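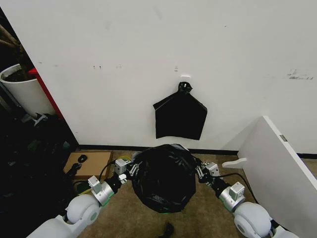

Bag day: a full one ready to go, with a flat one knotted up on the wall.

The great bin bag rethink

We promised in the last newsletter that we would get round to rubbish, and here we are! It's the least glamorous job in the building and we have had more notes about it than about anything else since the new carpet went down. So this month's house item is all about bags: where to keep them, how to tie them, and how to get a full one to the back door without leaving a trail across the floor.

First, the wall. Plenty of you at Tretent have been hanging a bag up on the wall instead of standing it in a bin, and we are completely converted. A bag on the wall takes up next to no floor, you can hoover straight underneath it, and it doesn't get knocked over when somebody swings a chair round. The spare in our picture has been gathered at the top and twisted into a tight knot, and it lies so flat that you could shut a cupboard door on it. There's a little white adhesive hook just above it as well, and those hooks have been the discovery of the winter for us. They cost pennies, they go on in seconds, and they hold an empty bag with no trouble at all.

A word on sticking them up, though, as two came down in the Nordin corridor in February. Wipe the paint first with a barely damp cloth and let it dry properly. Press the hook on hard and then leave it alone overnight before you hang anything from it. And please only hang empties. A bag full of packing paper might be light enough, but a bag full of tea bags and orange peel certainly isn't, and it will take the hook and a good patch of paint with it.

While you have the cloth out, have a go at the walls too. White walls show everything – grey dots, smudges, the scuffs that turn up wherever bags and boxes go past – and most of them will shift with warm water and a drop of washing-up liquid. Start gently and work outwards. If a mark won't budge, leave it and put the room on the touch-up list by the kettle. We have a fresh tin of the right white at last (the old one had gone the colour of custard) and we're planning a painting afternoon once we have enough rooms to make it worthwhile.

Now for the full bags. We buy the 85 litre size and they hold an awful lot, so the temptation is to keep pushing things in until the plastic goes shiny and tight. Do stop a bit sooner! If you can still gather a good handful at the top, you can tie it, and if you can tie it, it will get down the stairs in one piece. Press the air out slowly with your forearms before you gather. It makes a surprising difference to the size of the thing, and it's oddly satisfying.

Then the lift. Take it from both sides, with a hand on either side of the bag, and get it clear of the floor. Dragging is what splits them, nearly always along the bottom seam, and beige carpet is not forgiving about yesterday's coffee grounds. For the really big ones it's worth asking someone to go ahead and get the doors. If you do have a leak, blot it and don't rub. Cold water first, then a white cloth, then more cold water. The carpet spray lives under the sink at Voslow and anyone is welcome to it, as long as it goes back.

Full bags go out to the yard by 5 in the evening, please, as the gate is locked after that. Anything left inside overnight starts to make itself known by morning, especially now the heating is on.

We tried the whole routine in the Omurora rooms for 12 weeks before writing this, and the place feels so much better for it. The floor is clearer, there's always a bag to hand when you need one, and the old pedal bin with the broken lid has finally gone to the tip. Hurrah!

New rolls have arrived, 20 bags to a roll, and they're on the bottom shelf of the store next to the light bulbs. Take one roll per room to begin with. The black ones are for general rubbish only, and cardboard should still go flat in the blue crate.

Next time: the airing cupboard, and what on earth to do with single pillowcases. If you have a folding method you swear by, pop a note in the newsletter tray. Drawings very welcome.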